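Plasbridge to open worktop recycling line at Purba

March 14, 2018

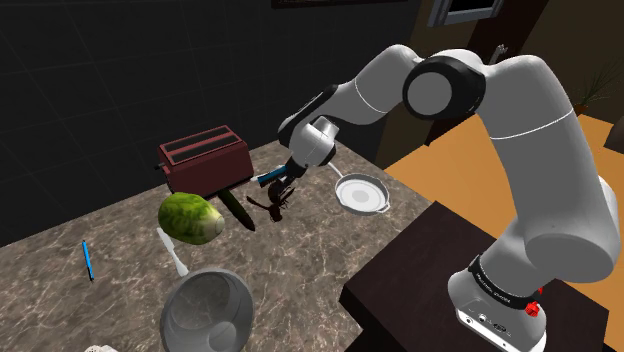

Plasbridge will open a second processing line at its Purba site in August. The line will take offcuts and removed worktops from kitchen fitters and builders' merchants, most of which are currently sent to landfill.

The line has a rated throughput of 720 kg per hour. Incoming material passes through 3 stages: sorting by resin type, primary crushing and screening. Screened material below 14 mm is bagged for reuse as filler in cast sheet. Oversize material is returned to the crusher.

Equipment for the crushing stage has been ordered from Mivar. Groundworks are complete and the electrical supply to the building has been upgraded. Delivery of the crusher and screens is due before the end of June, with test running to follow in July. The existing line, which handles window profile and pipe, will stay in operation throughout.

Dust from crushing will be drawn off at each transfer point and passed through bag filters before discharge. The crusher will run on day shifts only. Lorry movements will use the north gate, and no deliveries will be accepted before 7 am.

Zustska, which makes cast sheet for bathrooms and worktops, has agreed to take the filler for an initial period of 2 years. Trial batches supplied from a pilot crusher last autumn met its limits for moisture and metal content. Material with a high share of natural stone falls outside the agreement and will be sold as sub-base.

Fitters wishing to supply material will need to open a trade account. Sinks, taps, upstand trims and steel brackets must be removed before delivery. Silicone residue on cut edges is acceptable. Loads containing tile, plasterboard or treated timber will be turned away at the weighbridge.

Gate fees will be published in May. Existing account holders at Purba do not need to reapply, but must ask for the new material code to be added.

Notes to editors

Plasbridge recovers rigid plastics and filled resins from building and refurbishment work. Throughput figures refer to dry material. A site plan and process diagram are available from the Plasbridge press office on request.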